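Ruvemberg, 22 de septiembre de 2019

El taller de restauración de suelos Kallon abre inscripciones para su curso de otoño

¡Hola a todos! Soy Kimie Onishi y este año me toca a mí escribir la nota de prensa, así que perdonadme el tono, porque llevo toda la vida lijando tarima y muy poco redactando. Abrimos inscripciones para el curso de restauración de suelos de madera en nuestra nave de Ruvemberg, y esta edición me hace una ilusión enorme.

El curso dura 80 horas repartidas en nueve semanas. Empezamos por lo menos vistoso: reconocer la madera, localizar tablas sueltas, sacar clavos viejos sin destrozar el canto. Después vienen el lijado, el masillado y los acabados, con aceite y con barniz (yo soy de aceite, Noboru Nishimura es de barniz, y os tocará escucharnos a los dos).

Las prácticas grandes las haremos en la antigua escuela de música Furukawa, que tiene 402 metros cuadrados de tarima pidiendo cariño. Abenezer Lemma la visitó en marzo y volvió encantado: debajo de la moqueta del salón de ensayos la madera estaba casi entera.

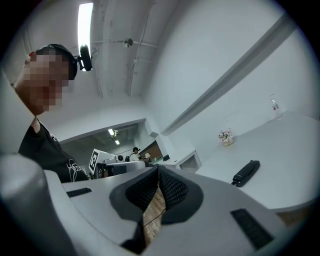
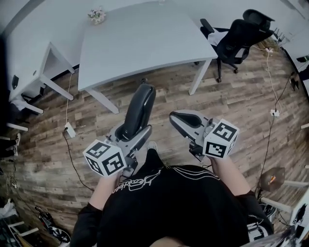 Suelo de madera y ropa oscura, en las dos fotos.

Qué incluye la matrícula

Lijadoras, mascarillas, protectores para los oídos y todo el material de acabado. Las rodilleras las trae cada uno, que luego hay discusiones. Sachiko Ikeda da además una sesión de color, con muestras de tinte sobre roble y pino, y os lleváis las vuestras a casa.

No hace falta experiencia. El año pasado vino gente que no había cogido una espátula en su vida y terminó arreglando el pasillo de sus padres... ¡y luego el de los vecinos!

Becas e inscripciones

La fundación Wustonska pone 2000 euros para becas, que se reparten entre quienes estén en paro o estudiando. Hay que pedirlas al rellenar la solicitud, en el mismo formulario. Se recoge en recepción y también lo enviamos por correo a quien nos lo pida.

Para entrevistas o visitas a la nave, preguntad por Shinji Sasaki, que lleva la prensa y la agenda. Por las mañanas se le localiza mejor, cuando todavía no están en marcha las lijadoras.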